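The long way to teach a robot to fold a cloth

The first thing a new operator learns at Brerkuvix is how to stop. There is a pedal under the desk, and pressing it ends the recording. A tired operator who keeps going will produce an hour of poor examples, and poor examples are harder to remove later than they are to avoid.

The company trains two-armed robots to do small handling jobs: folding cloths, fitting lids, passing a part from one side to the other. It does not write out the movements in code. Operators guide the arms through the task by hand controller, again and again, and the system learns from the recordings. Each attempt is called an episode. Most last less than a minute.

There are 12 operators, working in pairs. One drives and the other resets the table and keeps the log. They swap after 44 episodes, a figure the team settled on in May after trying longer turns and finding that the driving grew jerky towards the end. The log is a plain spreadsheet. It records the task, the starting position, the operator's number and one of three marks: good, poor or scrap.

What counts as good has changed more than once. In the early months a smooth, quick episode was good and anything with a fumble in it was thrown away. The trained system then did well until it made its first mistake, at which point it had no idea what to do. It had never been shown a dropped cloth being picked up again. Operators are now asked to include slips and recoveries, and a fumble that ends in a finished task is marked good.

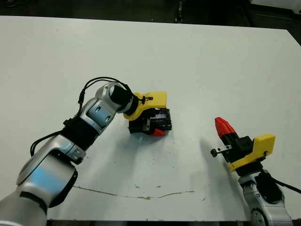 Starting positions are the other worry. People are creatures of habit, and left to themselves they put the cloth down in the same place every time. The log sheet now gives the position for each episode, drawn at random before the shift, and the person resetting the table has to follow it even when it puts the cloth awkwardly close to the edge. Handovers between the two arms are treated in the same way. Some take place high, some low, some well off to one side.

The software that stores the episodes is called Cestilis. It was written in the building and looks it, with grey menus and a search box that only accepts exact names. It does one job very well. It lines up the camera pictures with the joint readings from both arms, so that each picture is matched to what the motors were doing at that moment. When the two drift apart, even by a fraction of a second, the system learns to close its grippers late. A whole batch was lost to this fault before the check was added.

The next project, Trulov, will use the same method for packing small boxes. It is planned for 14 tasks, and the operators have asked for the hardest to be recorded in the mornings. Ngcobo, a packaging firm, is to supply the boxes and will take the first trained system on trial.

Nothing about the daily work is fast. A pair that has a good shift may still find that a fair share of its episodes are marked down at review, when a second pair watches them back at double speed. Arguments over the marks are common. The rule is that if the reviewers cannot agree after 2 viewings, the episode is left out, and the operators go back to the table and record another.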